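Setting Up Your Brusta Taper Diary
Part 2: Your first evening with it

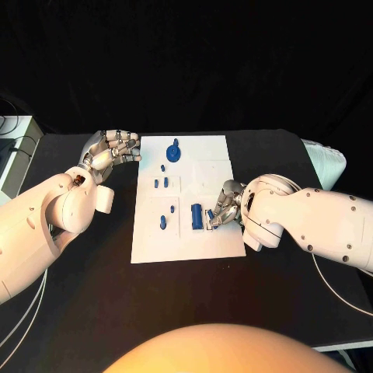

Okay, so you've got the app on your phone and you've made an account (that was Part 1, go back if you skipped it, I'll wait). This part gets you from an empty diary to a working one. I wrote it for people cutting down on sleeping pills or anxiety pills with a prescriber's help, because that's how I came to use Brusta myself. It works fine for alcohol and nicotine too, and I'll point out where the screens look different.

Set aside a quiet half hour. I did mine at the kitchen table at 9 p.m. with the pill bottle, the pharmacy printout and a mug of tea, and I still had to get up twice to find my glasses.

CAUTION: Don't stop a benzodiazepine, a sleeping pill or heavy daily drinking all at once on your own. Stopping suddenly can cause seizures, and people die of them. The diary records a plan. It doesn't make one. If you don't have a plan from a doctor, nurse practitioner or pharmacist yet, stop at step 3 and call somebody first.

What you need

Your current prescription label
The written taper plan from your prescriber
The phone number of your clinic, plus the after-hours number
The name of one person who knows you're doing this

Entering your starting point

1. Open the app and tap New Diary. It asks for a name. Pick something dull if other people use your phone. Mine is called "Car stuff."

2. Choose the substance type. Pills, Drink, Smoke/Vape or Other. If you pick Drink, the dose screen changes to standard drinks, and you should read the little pop-up on what counts as one, because my idea of a glass of wine was pretty generous!

3. Type in what you really take now. I mean the extra half at 3 a.m. too. If your label says one thing and you do another, enter the other. Then tell your prescriber before you go any further, since the plan they wrote was based on the label.

4. Check the units. This is where I messed up. The box defaults to milligrams, and my friend Nisha Pandey (she was setting hers up at the same time, for a completely different medicine) had a label in micrograms. 2 milligrams is 2000 micrograms, so you can see how a wrong unit makes a terrible mess of the chart. Tap the unit to switch it, then read the number out loud against the label. Sounds silly. Do it anyway.

NOTE: The app won't convert between different drugs. If you're being moved from one pill to another, close the old diary and start a new one with the figures your prescriber gives you. Please don't use a conversion table off a forum.

Adding the plan

5. Tap Plan, then Add Step. Copy the first reduction from your written plan, with its start day and the dose. Save it.

6. Add the next step, and then quit adding. You can put in the whole taper if you like, and the app will let you, but I found a long staircase of tiny numbers really discouraging. Two steps ahead was plenty for me.

7. Turn on Hold. It's a gray switch at the bottom of the Plan screen and it's easy to miss. With Hold on, the diary asks you before moving down to the next step. If you've had a rotten week you can tap Stay Here, and it flags the day so you remember to mention it at your appointment. My first taper failed partly from me being stubborn about dates, so I love this switch.

Setting reminders

8. Go to Bells and set a dose reminder and a check-in reminder. Keep them apart. I put the dose at bedtime and the check-in at 10 in the morning, when I've had breakfast and can judge the night a bit more fairly.

9. Pick a sound you don't hate. The default one is a sort of marimba and I now can't hear a marimba without thinking about pills.

10. Try a check-in. You get sliders for sleep, mood, shakes and cravings, plus a notes box that holds up to 300 characters. That's shorter than you'd think. If you need more room, keep a paper notebook alongside and just write "see book."

Choosing your helper

11. Tap People and add one helper. They get a message if you miss two check-ins in a row. They can't see your doses unless you switch that on. Ask them first! Mine is Zamfira Dinu, who ran the evening group I went to in Farkville, and she had me send a test message while she was standing next to me, which was smart because it went to her spam.

12. Put both clinic numbers under Urgent. They show up as big buttons on the lock screen after that.

CAUTION: The Urgent buttons only dial the numbers you typed. They don't call an ambulance. For a seizure, confusion, seeing or hearing things that aren't there, or thoughts of hurting yourself, call 911. In the US you can also call or text 988 any time.

If something looks off

The chart is flat. You've probably got Hold on and haven't approved a step. Look under Plan.

The chart shows a giant spike. Units again. Go back to step 4.

The bells stopped. Battery saver does that on some phones. Allow Brusta to run in the background and restart the phone.

Everything vanished after an update. Sign out, sign back in, and give it a few minutes on Wi-Fi. Mine all came back, even the grumpy notes.

Once the test check-in has saved and your helper has answered, you're set up. Part 3 covers printing the chart for your appointments.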